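The Halás guesthouse in Prastham has 17 rooms and a meeting hall that seats 50, and it opens for the season in May. Its manager, Viera Kubíček, spoke with us about the hotel's plans for visiting groups.

"We receive many inquiries from associations that want to meet and stay under one roof," she said. "The hall is included in the group rate."
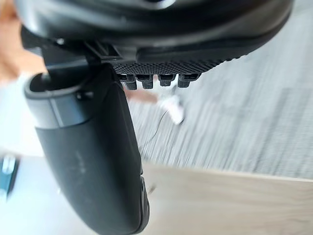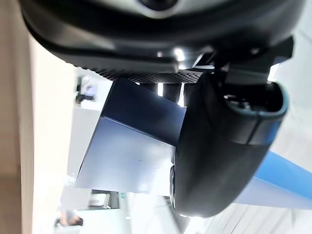
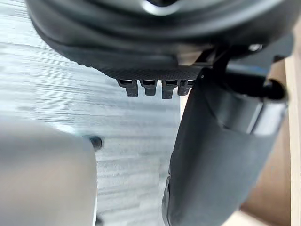
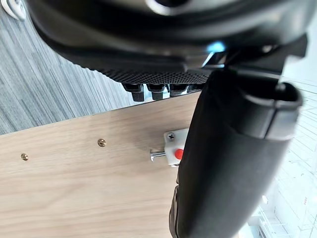
Group reservations are accepted by telephone until 600 square feet of additional storage is ready next to the hall. Ms. Kubíček said that guests often ask where to leave display goods and equipment overnight. "A dark navy box like the one in the second picture would go on the lower shelves – larger cases stay by the door," she said.

Trinidad Saludo, who oversees the kitchen, confirmed that dinner is served at seven and that Sunday lunch is open to the public. "Groups should send us their menu choices before they arrive," she said. The shuttle from Nestoston stops at the front gate.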